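Trovon says its clothes-folding grippers can now be serviced on the spot. We'll see.

14 shares | 3 comments

Trovon, which builds hand-held grippers for recording household work, is putting out a new setup and care routine for the tools this May. The company would like to call it a big step. The people who wrote the routine would like to call it a screwdriver, a rag and a list.

The trouble is a plain one. A gripper that folds clothes all morning picks up lint. Lint gets into the ridges of the finger pads, the pads lose their bite, and the person holding the tool starts squeezing harder to make up for it. Then the pivots loosen. Until now a loose pair went back to the bench at Steron, the repair shop that handles Trovon's tools, and the bench was slow.

"I was told a year ago that the pads would look after themselves," said Azucena Villalobos, who runs setup at Trovon. "They don't. I don't believe anything about a pad until I've seen it on a fuzzy sweater."

Under the routine, each pair is checked before work on a flat table and then again on real bedding, with dark knitwear or sweatpants and a person's hand on each tool. Fingers are opened all the way, closed on a fold, and opened again. 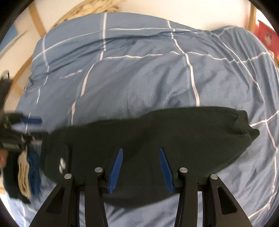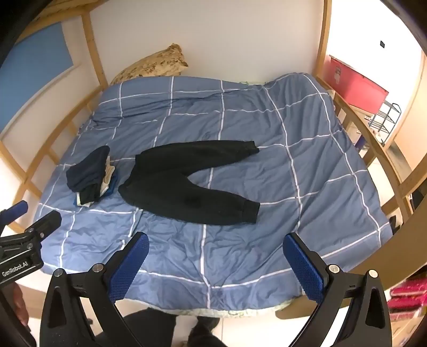

Soft, dark clothes on a blue duvet, with the blue finger pads at work or standing open.

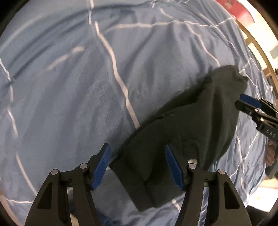
The order of the checks matters more than the sales sheet lets on. Pivot screws come first, a quarter turn at most. Pads are brushed along the ridges, never across them, then wiped and left to dry. The lens is cleaned last, with a clean cloth, and the two tools are opened side by side to see that they spread by the same amount. If one lags, it comes out of use until someone has had it apart.

Trovon says the whole thing takes 23 minutes. Flynn Paewai, who tried it at Steron, got it done in 30 and doubts that most crews will do better in their first week. He also questions the claim that a set of pads is good for 400 folds.

"On cotton, maybe," Paewai said. "On fleece I would look at them at 60 and keep a spare set in the bag."

The company has left its figure in the printed guide but added Paewai's advice beneath it. It has not tested the routine on wet laundry, and makes no promise there - nor on zippers, which several crews have asked for.

The guide goes out with new pairs starting Tuesday. Owners of older tools can ask Trovon for a copy. Worn pads will still be sold in sets of two, at the old price, and Steron will go on taking in tools with bent arms or stripped screws, which the routine does not cover.

8 comments on this release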